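The Table Is Not a Shelf (speaker notes, Staltard Library evening talk, August)

Notes are as I used them, with a few bits filled in afterward where all I'd written down was one word.
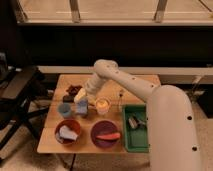

OK so, start with the hands-up question. Who ate dinner at their table last night? Now who had to move something first? (Wait for the laugh, it always comes, and then leave a gap so people can look guilty.) Keep your hand up if what you moved went onto a chair. Right. And the chair is where it still is!

Say hello, say who I am. Eleven years of going into people's kitchens and helping them put things away, and before that I ran the homewares floor at Breathnach, so I've sold people a lot of the bowls I now help them find a home for. I feel a bit bad about that. Not very.

Thank Eoin Mulcahy for setting up the chairs and the urn. Mention the tea is at the back and you don't have to wait for the break.

WHAT GETS LEFT

I want to talk tonight about small things. Everybody comes to these evenings wanting to hear about closets and garages, and I love a garage, but the table is where you feel it every day. And the stuff on it is hardly ever junk. Say that slowly. It's a cup you like. It's a bowl with a cloth in it. A carrot on a plate, because somebody was going to peel it and the phone rang. Some chocolate. A candle in a glass from when you had people over.

You can't throw any of that out! There's nothing wrong with it. So all the advice about getting rid of things slides right off, and you stand there with a perfectly good blue cup in your hand, thinking, well, I don't want to get rid of you.

What I ask people is where it would go if it went home. And about half the time they know, and it's four steps away, and they just haven't done the four steps. The other half of the time there's a long silence. The silence is the interesting one. It means the thing doesn't have a place at all, it has only ever lived on the table, and you can tidy it a hundred times and it'll come right back like a cat.

(Pause here. Drink water. I talk too fast in this section.)

CUPS

Start with cups, they're the easiest and people need a win. A cup that has come out of the cupboard goes to the sink or back in the cupboard. Fine. But a lot of the cups on tables aren't being cups anymore. They hold pens, or a stub of candle, or loose change, or that one key. Pick it up and look inside. If it's a cup, treat it like a cup. If it has changed jobs, then give it a spot where that job gets done. Pens by the phone, change by the door.

Tell the Farkari story. I had a whole set of Farkari tumblers, lovely thick ones, fifty dollars on sale, and I used them for exactly one dinner before they turned into things that held other things. One had rubber bands in it. One had an avocado pit on toothpicks that never did a thing, all winter. When my sister came to stay I gave her water in a measuring jug. (Do the jug gesture. It got a good laugh in the spring.)

Candles in glass: pull them out as their own item. People line them up with the drinking glasses and then you reach for the wrong one. They can go up on a windowsill or on a shelf by themselves, with the matches close by but out of reach of kids. Let them cool all the way before you move them, please. I've got a mark on my thumb from not doing that.

BOWLS AND WHAT'S IN THEM

Now the bowl. I could do an hour on the bowl. An empty bowl on a table is an invitation, and it'll take anything. The usual first thing in is a cloth. You wipe the table, you look around, there's a bowl, in goes the cloth, all crumpled. Tomorrow there's a receipt on top of the cloth. Then a battery. You don't know if the battery is good. In it stays.

So two things. Cloths need a hook or a rail, and they need to be hung open, not bundled. A bundled cloth stays damp and gets that smell, you know the one. Mine hang on a Rumalano rail, the cheap kind that sticks to the side of the cabinet, and when one gets tired it goes straight in the wash. I keep 5 in rotation and that's plenty for two adults and a dog.

And the bowl itself, either it's got food in it or it's put away. If you want a pretty bowl out, and I do, I've got a red one I'm very fond of, then put fruit in it. Lemons will hold the space. People don't drop receipts on lemons. (I don't know why. Somebody at the Q&A might!)

FOOD THAT'S HALFWAY

This one got the most questions last time so don't rush it.

The carrot on the plate. You took it out, you meant it, and then dinner changed. I think a lot of what's on our tables is a plan that got interrupted. When I see food sitting out with nothing happening to it I ask, are we still doing this? If yes, do the next bit now, even just the washing and peeling. If no, back in the crisper, plate back on the stack. The plate matters too, because a plate left out gets a crumb and then it's a dirty plate, and you've made yourself dishes from nothing.

Chocolate and candy and all the little wrapped stuff: one tin with a lid. Lid is the important word. Open dishes of candy spread. I don't mean you eat more of it (I do eat more of it), I mean the wrappers and the odd pieces wander off down the table in a heap, and somebody puts a magazine on top.

Thin bottles. Vinegar, oil, vanilla, the drops for your eyes. They tip over, and they get shoved to the back edge so they won't be knocked, and then they're forgotten. A small tray with a rim works great. A loaf pan works too! Nothing to buy.

DEMO, IF THERE'S TIME

Ask for somebody to come up. Last time it was Fiachra Lenihan, who said he'd never put away a thing in his life, and he was terrific, very fast, a bit rough with the glass.

How it goes:

Clear the glass first. Always. You don't want to be reaching over it for a bowl.

Then food, because it has a clock on it.

Then cloth. Over the arm is fine till you're passing the hook.

Then plates and bowls, biggest at the bottom, and carry them once.

Wipe last, when the wood is bare, and go along the grain. A wood table with boards will hold crumbs in the seams, so have a dry pastry brush handy or an old toothbrush. Wring the cloth out well. Wood doesn't love a puddle.

Time it on my phone if they want. Our man did it in 148 seconds and wanted to go again. I had to get him to sit down.

If there's no volunteer, do it myself and talk through it, but slower than at home. People want to see where your hands go.

THE BIT ABOUT OTHER PEOPLE

Short section, be nice. Somebody always has a husband. Or a teenager, or a mother who has moved in with all of her own cups.

I don't have a clever fix. What worked in my house was asking where HE would look for the thing, and putting it there, even when it was a silly place. The vanilla is next to the bread now. I've made my peace with the vanilla. He puts it back every time, though, and in the old spot he never did it once.

Don't tidy at people. I used to do it, big sighs, clinking. It got the table clear and made supper miserable.

CLOSING AND QUESTIONS

Tonight's homework: go home and take one thing off the table. Then ask if it's got a home, and if it doesn't, find it one before bed. It can be a bad one. You can move it in the morning.

Questions people tend to ask, so I don't freeze:

Mail. Yes, I know. Separate talk, I'll need wine.

Placemats left out all the time: fine if you eat there every day, otherwise they turn into little parking spots.

Flowers: yes! Low vase, heavy bottom.

Tablecloth to hide the scratches: sure, but shake it outside.

Remember to bring home the pastry brush. I've left 2 of them at that library already.

Related talks and notes
The Drawer by the Stove
Mail, Part One
How Many Mugs Does a House Need
Hooks, Rails and Other Things That Stick
Packing a Kitchen Without Crying

Get new notes by email when I post them, usually once a month. You can unsubscribe whenever you like.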